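Search this site Go Advanced search

GRIPPER MONEY – WHERE WE ARE, FEBRUARY

Quick one as the order form has to go in before the end of the month and I've had the same four questions from everybody.

Short version. Two more hand-held grippers, yes. Second arm, not this round. Spare pads, yes, lots.

Longer version. The quote from Venine came back at 2637 for the pair, with mounts, cables and a case. Badberg were cheaper on paper – 1227 for one – but no mount bracket, and shipping was extra on top. By the time you add the bracket there's hardly anything in it, and the Venine ones take the pads we already stock. So Venine. Yen-ting Cheung has the paperwork and needs a signature from each site lead by 4 pm on the closing day. Not 5. The portal shuts at 4.

Pads. We are going through them faster than the plan said. Budget line was for seven sets a quarter, and Skakdale used that by themselves before the holidays. Tien-fu Fu wants 70 sets for the year, all sites together, which sounds like a lot untill you look at the reorder emails. I've put it in at 70. If it gets trimmed it gets trimmed.

The second arm. I know. Kwok's lease offer is still open and it's a fair one, but the lease is only half of it – there's the bench, the insurance, and someone to look after it. Hand-helds go in a backpack and work in anybody's bedroom. Most of what we need this year is household stuff, small objects, boxes, shelves, soft things. Arm goes on the list for the summer round. Send me your case for it if you feel strongly, one page please.

Props and containers. People keep forgetting this is a real line in the budget. Boxes, toys, clothes, the lot. Keep receipts. Please don't buy ten of the same box, mixed sizes and colors is what we want. Same goes for what goes in them – something stiff, something floppy, something furry.

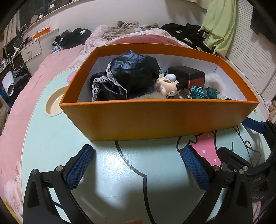 Box work on the round table: toy car, figurine, satin and fur, blue pads on both fingers.

Storage. Still no answer on the cupboard at Skakdale. If you have shelf space for two cases say so now.

Last thing, repairs. Log them when they happen and not at the end of the quarter. I can't plan for spares I dont know about. Forms to Yen-ting, pad questions to Tien-fu, complaints to me.

3 comments

mags_r
Does the price include the charger? Last time it didn't and we paid for it out of the props money.

Yen-ting Cheung
Included this time, it's on page two of the quote.

pdl
Can take one case, not two. And +1 for the arm in summer, will send my page.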